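November, late evening

Back from Plevden. The train was on time both ways, and I slept most of the way home with my coat over my knees.

I spent the whole morning in the town archive with the parish books. The clerk on duty was new and hadn't been told I was coming, so I filled in the form again and waited in the hall until she found the key. After that it went fine. The book I wanted starts in 1799 and is in better condition than the one I had in spring. The first pages are stained, but the ink is dark and the priest wrote a clear hand. I wish the man after him had. His entries slope down the page and he shortened every name he could.

I found the Cuadros family on the fourth leaf. There is a baptism for a Tomasa, with both parents named, and the father is down as a cooper. I had him as a carter. I don't know where I got carter from. It's in my notes from two years ago with no source next to it, so I have to strike it out and go back through everything I hung on it. I copied the entry out by hand and then paid for a scan as well. The scan costs 5 a page now. It used to be free if you asked.

Lunch was soup at the place by the bridge. They have changed the bread.

In the afternoon I walked up to the old cemetery. More than 500 graves on the plan at the gate, and I was after one. The plan is wrong in the north corner, where two rows are shown as a path, and I lost a good half hour to it. The stone I wanted is leaning and the lower part is sunk, so I could read the surname and the month but no year. I'll ask whether they keep a burial list. It rained a little and then stopped. My left boot leaks at the seam again.

Nayeli Arango called while I was on the hill. She has the letters from her aunt's house, 105 of them, in two shoe boxes, and she has started putting them in order by postmark. Most were sent from Novov. A few have no envelope and she is keeping those apart. She read me part of one over the phone, about a cow that was sold too cheap and a brother who wouldn't come to the wedding. She thinks the brother is my Cuadros. I think he is too young, but I didn't say so, and I'd like to see the letter first. I'm going over next week with the scanner and she will make dinner.

I also wrote to Lucero Ñahui from the station about the Jirnia land records. She told me in summer that they were being moved to a different building and I never heard if they had been. If they're open I could go before Christmas. If not it will be spring, and I'll use the winter to type up what I have. The typed part stops at the second notebook. There are six.

Dinner was eggs and the rest of the rice. I paid the gas bill and put the boots by the radiator with newspaper in them. Knee is sore from the hill.

For tomorrow: fix the cooper entry on the chart, look for the source of the carter, call about the burial list. Return the library book, it's already late. Buy stamps.

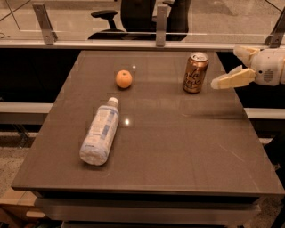 Also ask Nayeli if any of the letters mention Tomasa by name, or a married sister. She would have been a very old woman by then, but somebody might have written about the funeral. Going to bed now.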